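# Chapter 6: Asking Good Questions of a Table

By now you can load a file, give each column a sensible type, and save your work where somebody else can find it. All of that was preparation, and you did it well if you got this far! In this chapter we finally start asking the data things.

Let's begin with a story from Weltville, where Lemlem Asfaw kept the sales records for a chain of bakeries. Her manager came by one morning and asked, "Which shop is doing best?" It sounds like a question a database could answer in a second. Lemlem wrote a query that added up sales by shop, sorted the result from high to low, and sent off the name at the top. An hour later a second manager asked the same question and was puzzled by the answer, as he had meant profit. A third had been thinking of growth since June. One table, one short sentence in English, and three different queries hiding inside it.

I love this story (Lemlem tells it better than I do) because it shows where the real work of a query begins. The typing is quick. Deciding what you want to know takes longer, and it is a lot more fun than people expect.

## 6.1 Rows, groups, and the grain of a table

Every table has a *grain*: the thing that one row stands for. In Lemlem's table, one row was one item on one receipt. A customer who bought a loaf and two kinds of roll made three rows. If you count the rows in such a table, you are counting receipt lines, and you'll be badly off if you tell your manager they are customers.

Before you write any query, finish this sentence out loud or on paper:

> One row in this table is one ______.

If you can't fill in the blank, stop and look at the data until you can. Gemechu Birhane, who taught the first version of this course, made every student write the sentence as a comment at the top of each script. I still do it – it has saved me more times than I'd like to admit.
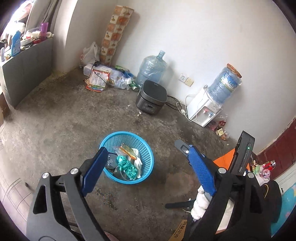

Once you know the grain, grouping becomes much easier to picture. To group is to move from a fine grain to a coarser one. You start with receipt lines and end with shops, or days, or shops and days together. Everything in your result must make sense at the new grain. A total does. So does an average or a count. The name of a single product usually doesn't, and most database systems will refuse to run the query if you ask for it. Students tend to take that error message personally, but it is doing you a favor!

Take a look at a short query against the practice database, Bedoya:

```sql
-- One row in sale_line is one item on one receipt.
SELECT shop_name,
 COUNT(*) AS line_count,
 COUNT(DISTINCT receipt_id) AS receipt_count,
 SUM(amount) AS total_amount
FROM sale_line
GROUP BY shop_name
ORDER BY total_amount DESC;
```

The two counts answer different questions. For the Lorkalside shop, the practice data gives a line count of 1000 and a receipt count of 154. Run it yourself and compare the other shops before you read on. Does the shop with the most lines also have the most receipts? What could make those two orders differ?

## 6.2 Before you start

You will need the Bedoya database from Chapter 5, with the `sale_line` and `shop` tables loaded. If your copy has been changed by earlier exercises, restore it first. The exercises assume that the `shop` table is untouched, and a stray update there will give you some very odd totals later on.

Work through the sections in order if grouping is new to you. If you have used it before, skim 6.3 and slow down at 6.4, where we meet missing values. They behave in ways that surprise even experienced people: `COUNT(*)` and `COUNT(discount)` can give different results from the very same rows, and both are correct.

Keep a notebook page open for the questions themselves, in plain words, separate from your code. You'll be asked to go back to them in the final exercise and rewrite at least one.

**Key terms in this chapter:** grain, group, aggregate, distinct, null, filter before grouping (`WHERE`), filter after grouping (`HAVING`).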